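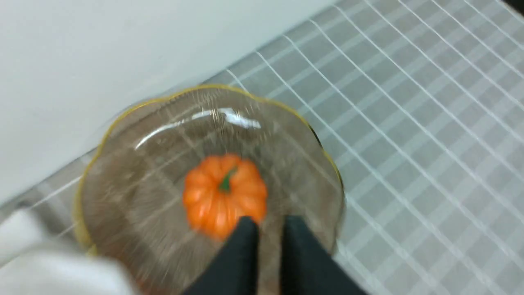 WOMARD COUNTY BOARD ADOPTS ALLERGEN NOTICE RULE FOR PREPARED FOODS

WUSISECK, Sun 22 December – The Womard County Board of Health has adopted a rule requiring written allergen notices on prepared foods sold without a factory label. The rule covers deli counters, bakeries, farm stands and market stalls. It takes effect in January.

Under the rule, sellers must list any major food allergen in a product on a card, tag or sticker placed where the customer can read it before paying. Statements such as "ask our staff" will no longer be enough by themselves. Whole, uncut fruits and vegetables are exempt.

The board received 110 written comments on the draft. Most of the changes made afterward deal with small sellers. Businesses with 2 or fewer employees may use a single handwritten board in place of separate cards.
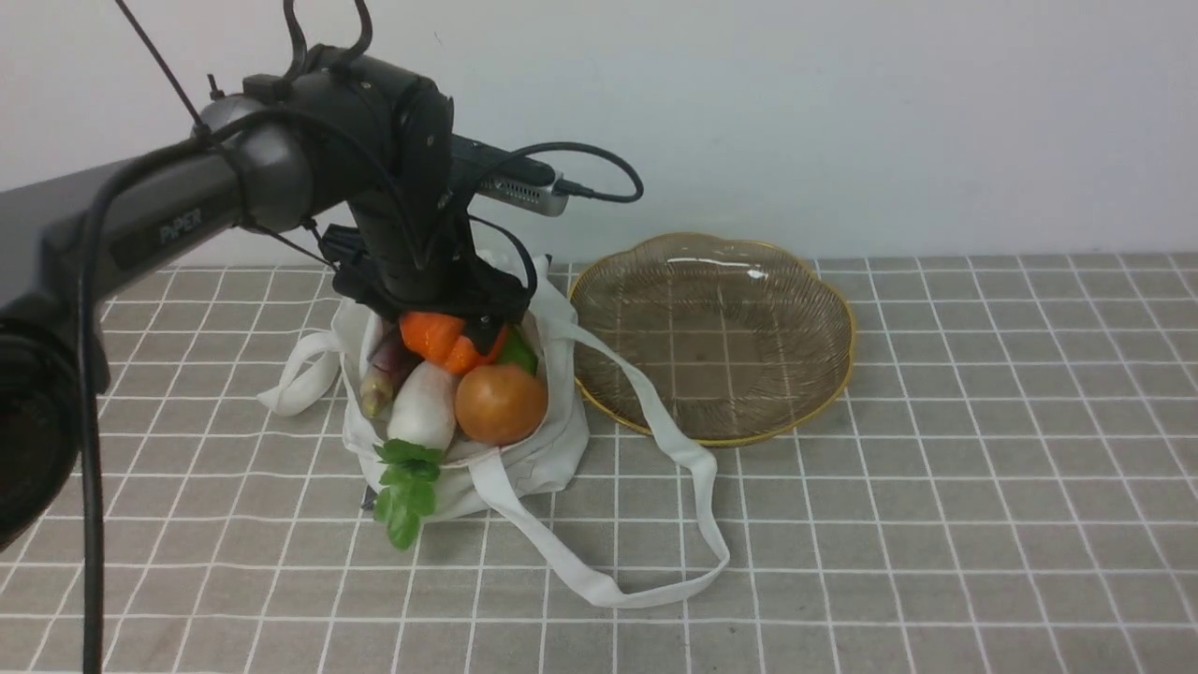
Vegetables in a white canvas tote bag.

"We wanted a rule that a one-person stall can follow with a marker and a piece of cardboard," said Nii Sowah, the county's food safety director. "The wording has to be correct. It doesn't have to be printed."

A first violation will bring a written warning. Later violations carry a fine of up to $100.

Vitalii Kravchuk, owner of Amoah Bakery in Clanside, spoke in favor of the rule at the final hearing. He asked the county to supply a standard form, and the board agreed. The form will be posted before the rule takes effect, and paper copies will be kept at the Clanside and Wusiseck offices.

Contact: Yaw Antwi, Public Information, Womard County Board of Health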